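Deformable and tangled items in bimanual gripper demos — keep or drop the messy episodes?

Florencia Quezada
We are collecting two-handed demonstrations with hand-held grippers for a tidying policy. The task is to move jewelry and other small accessories off a blanket and into an open box. We have 2333 episodes and a target of 3000. Rigid items train well. With bead strings, the policy closes on the first bead it reaches and lifts, even when a second strand is looped through. Should episodes where the strands start out tangled be filtered out, or is the problem in how we label them? Each episode currently has one text instruction and no subtask boundaries.

Kamol Noiphan
Filter them. We dropped everything tangled on our Nondusport set and the loss curve got a lot smoother.

Severin Fuchs
I would not filter. A smoother loss on an easier set says little about the task you want to run. If tangles will be present at deployment, they have to be in the data.

Two changes helped us. First, split each episode into segments at gripper open/close events and give every segment its own instruction. "Put the jewelry in the box" covers too many different motions. Second, write down the starting condition before recording: separate, touching or interleaved. Sample evenly across the 3 conditions during training. Our first Grodar run was dominated by separate items and failed the way yours does.

Strands lying through each other and single items held over the box should not share a label:
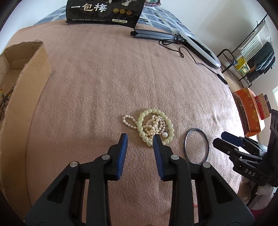
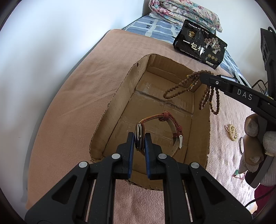
Check synchronization between the left and right streams as well. An offset of up to 7 frames was enough to make the supporting hand look late, and the policy learned to wait. Align on the close event of a shared rigid object at the start of each session, then again at the end. If the two offsets differ, the clocks are drifting and a constant correction will not fix it.

Keep failed grasps if the operator recovers within the same episode. Mark the failed part so it can be masked later.

Comments

Lise Melnyk: Does masking the failed part leave a jump in the action sequence?

Severin Fuchs: Only if you cut it. Mask the loss and keep the frames.

Fermín Medina: +1 on the start condition field. Adding it in February was cheap — filling it in for the old episodes was not.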